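# Robot arms on the packing benches: your questions

Last updated 11/10/2023. For everyone at the Sustlow site, days and nights.

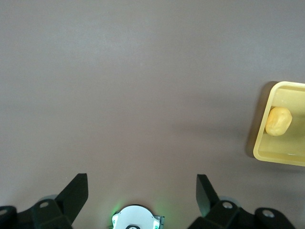
## What will the arms do?

They move single items between the yellow trays and the bench. Potatoes first, then onions and beetroot if the potato trial goes well. Weighing, bagging and labelling stay with people.

## How many are we getting?

Three, all on line 2. Tavomitz supplies and services them. Pasden has no plans for any at present.

## Is my job going?

There are no redundancies linked to this. All 64 packing jobs stay on the rota until the review in March. If anything is proposed after that, you will hear it from Prakash Iyengar at a shift meeting before it goes on the noticeboard.

## Will my pay or hours change?

Your hourly rate and shift pattern stay the same. Anyone who trains as a line minder gets an extra £600 a year, paid monthly – it starts the month after sign-off.

## What does a line minder do?

Keeps the trays supplied, clears dropped items, wipes down the gripper fingers at each break and calls Tavomitz if an arm faults twice in one shift. You don't need computer experience. Training takes two shifts with Eamon Lenihan.

## What if an arm drops or bruises something?

Put it in the grey crate and carry on. It won't count against your line figures.

## Can I reach in while it's moving?

No. Press stop, wait for the arm to settle, then reach in. This applies to supervisors and visitors too.

## Will it set the pace for the rest of us?

The target for line 2 stays at 2,000 bags a shift. If the arms run ahead, they wait for you.

## Does it record us?

There is a small camera at the wrist which points down at the bench. It isn't used for timekeeping or discipline, and the union rep has that in writing.

## Who do I ask?

Eamon on days, or leave a note in the Tully office – nights included.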